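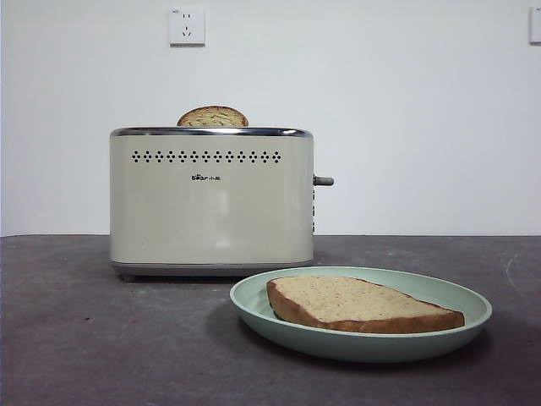

Accueil > Cuisine > Conservation > Boîtes à pain

Boîte à pain Sanna, par Brarimard

Une boîte à pain est un meuble très simple dont le métier consiste à rater son coup le plus lentement possible. Le pain rassit, il rassira, et la Sanna ne prétend pas arrêter le temps. Elle vous fait gagner un jour ou deux sur une miche au levain, un peu moins sur une baguette. La baguette, de toute façon, n'a jamais été conçue pour voir le lendemain.

Le corps est en hêtre massif de 12 mm, assemblé à queues droites, sans vis apparente. Le fond est en grès non émaillé, amovible, et c'est lui qui fait l'essentiel du travail : il absorbe l'humidité que le pain rend dans les premières heures, puis la restitue doucement. Le couvercle, en hêtre lui aussi, se retourne pour servir de planche à découper. Les rainures à miettes sont du côté intérieur. Plusieurs clients ont découpé longtemps du mauvais côté avant de s'en apercevoir, nous avons donc fini par graver une petite flèche.

Contenance

La Sanna reçoit une miche de 2 kg, ou deux bâtards côte à côte s'ils s'entendent bien. La baguette entière n'entre pas. On nous écrit régulièrement à ce sujet, parfois avec des croquis. Une version longue a existé à l'atelier : elle avait les proportions d'un étui à trombone et occupait tout le plan de travail d'Inès Ferrand, qui dessine nos modèles et qui avait jusque-là une cuisine. Nous recommandons de couper la baguette en deux. L'opération est gratuite.

Le pain de mie tranché s'y conserve aussi, dans son sachet. Sorti du sachet, il sèche comme n'importe où ailleurs, et il ne reste plus qu'à le griller.

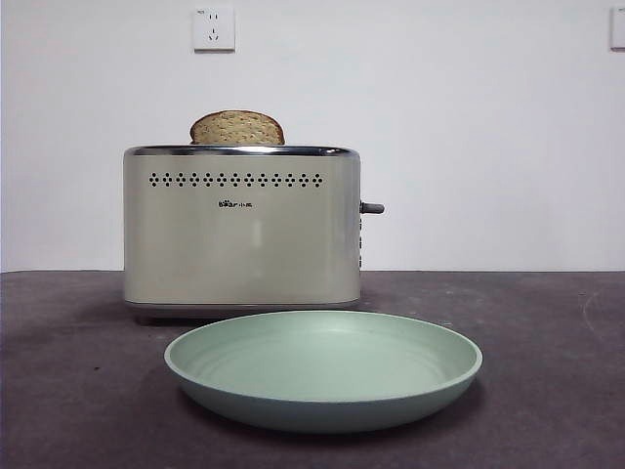 Pain tranché, assiette vert sauge et grille-pain crème : le petit déjeuner sans complications.

Ventilation

À l'arrière, deux rangées d'encoches laissent passer l'air. Ne les collez pas contre le mur. L'ancien modèle, l'Uketti, avait un couvercle hermétique à joint de silicone dont nous étions très fiers. Il gardait admirablement l'humidité, et la croûte avait au matin la consistance d'une serviette de bain. L'Uketti est toujours au catalogue, rayon biscuits secs, où il est irréprochable.

Par temps lourd, entrouvrez le couvercle. En hiver, dans une cuisine très chauffée, faites le contraire et posez la miche sur sa tranche, mie contre le grès. Évitez le voisinage du four, de la bouilloire et des pommes. Les pommes n'abîment pas le pain, elles lui donnent simplement un goût de pomme.

Entretien

Le bois se nettoie avec un chiffon à peine humide. Une fois par saison, passez une couche d'huile Gasuvance (flacon fourni, sans parfum, odeur de cire tout de même) et laissez boire toute une nuit. Le matin, essuyez le surplus. Si vous n'essuyez pas, la boîte restera collante et vous nous écrirez en décembre, au moment où nous avons le moins de patience.

Le fond en grès se brosse à l'eau très chaude, sans savon. Il doit être parfaitement sec avant de retrouver sa place. Le lave-vaisselle est interdit au grès, au hêtre et à la flèche.

En cas de moisissure : videz tout, brossez, passez du vinaigre blanc sur les parois intérieures, laissez la boîte ouverte à l'air jusqu'à disparition de l'odeur. Jetez le pain entier. Gratter le coin vert et manger le reste est une tradition familiale respectable, que nous ne cautionnons pas.

Questions qu'on nous pose au comptoir

Peut-on y mettre de la brioche ? Oui, seule. Elle prend très vite l'odeur du seigle et s'en plaint à table.

Le grès peut-il casser ? Il peut. Tombé d'une table sur du carrelage, il le fait même volontiers. Le fond se rachète séparément et le remplacement ne demande aucun outil.

Le bois va-t-il foncer ? Oui, surtout près d'une fenêtre. Si vous laissez toujours la même corbeille de fruits sur le couvercle, vous obtiendrez un rond clair de toute beauté.

Caractéristiques

Référence : Sanna 13
Matières : hêtre massif huilé, grès brut
Épaisseur des parois : 12 mm
Capacité : une miche de 2 kg
Fourni avec : un flacon d'huile Gasuvance, un chiffon, une notice que vous venez pratiquement de lire
Prix : 238 €, livraison comprise en France métropolitaine

Oui, 238 € pour une boîte. Nous avons tenté d'en faire une moins chère, avec un fond en liège. Elle sentait le bouchon, le pain aussi, et un client nous a demandé s'il fallait la coucher à la cave. Les derniers exemplaires servent à ranger les factures de l'atelier, qui s'y conservent très bien.

Délai de fabrication variable selon le séchage du bois. Nous vous prévenons par courriel quand la vôtre part.

© Brarimard – Contact – Conditions de vente – Haut de page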